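Folding the teal check: gallery

Reading time: 2 minutes

Folding work for October was done on one soft check cloth in teal and on a plain table, with no folding board and no clips. The notes below cover the cloth, the table and the room. The method is the short one used on the other Nirkivwood pages: lay out, flatten, fold to the middle, fold again, put down. Timings are left out. They vary too much with the person, and the method does not depend on them.

Teal was chosen for contrast. On a pale top a mid-tone cloth is easy to find by eye, and a check gives straight lines to fold along. A plain knit offers neither, so the edge has to be found by hand.

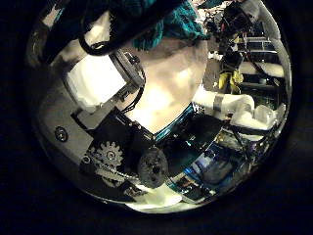
Text and selection: Eun-ji Sung
Folding notes: Dinesh Chettiar
October 25, 2022

The first entry has teal fabric of a fuzzy, knitted look at the top, with a wide beige surface beneath. Fuzzy fabric grips a surface and grips itself. It should be lifted and set down again, as dragging pulls one layer out of line with the next. Smooth cotton can be slid a short way without harm.

Tables come next. A round top has no straight side to line a hem against, so the first fold is taken from the stripes in the cloth. Start with the longest unbroken stripe, pull it straight between two hands, and let the rest follow. On a square table the edge does this job and the stripes can be ignored. Glossy tops also let light cloth creep, and a flat palm on the near corner is enough to stop it.
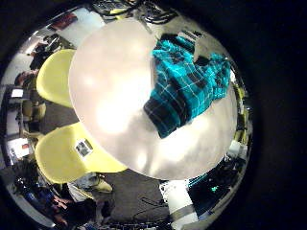
Round white table, yellow chairs. Plaid cloth in a crumpled heap on the right half.

A heap of this sort is opened from the outside. Find one corner, hold it, and shake once. If the cloth is a shirt, find the collar first and do up the top button. Darker ends tend to be several layers thick and are best left until the rest is flat.

Working height is the next point. Standing is easier on the back for a long pile, and it gives more reach across a wide top. Carpet is kinder underfoot than a hard floor, but it holds lint, so cloth that falls should be shaken before it goes back on the table. Cables on the floor are best moved to one side before a second person joins in.
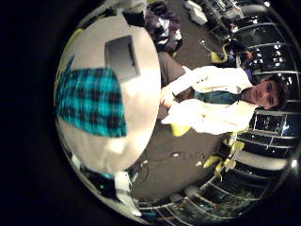 Plaid over a smooth off-white surface; a young man in loose white, one hand held close to it. Grey carpet and thin cables behind.

Dinesh Chettiar's notes give one rule for draped cloth: keep the heavier side lowest and let the pattern hang before judging whether it is straight. A check that looks crooked on the table will often look true when hung.

Mixed pieces, with a woven part and a knitted part, are the awkward group. The two stretch by different amounts. Fold the woven part first, then lay the knit over it without pulling. The seam should sit on top of the fold and never inside it, where it leaves a ridge.

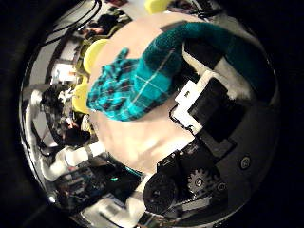
Turquoise check with a long bottle-green knitted section. A lighter teal seam marks the join.

Long knitted sections can be rolled if the drawer is shallow. Roll towards the seam and stop a finger's width short.

Recent galleries
Tarko shelf units, before and after sorting
Wool and where to keep it: the Yuen cupboard
Grakano boxes, 32 sizes compared
Labelling a drawer of 166 buttons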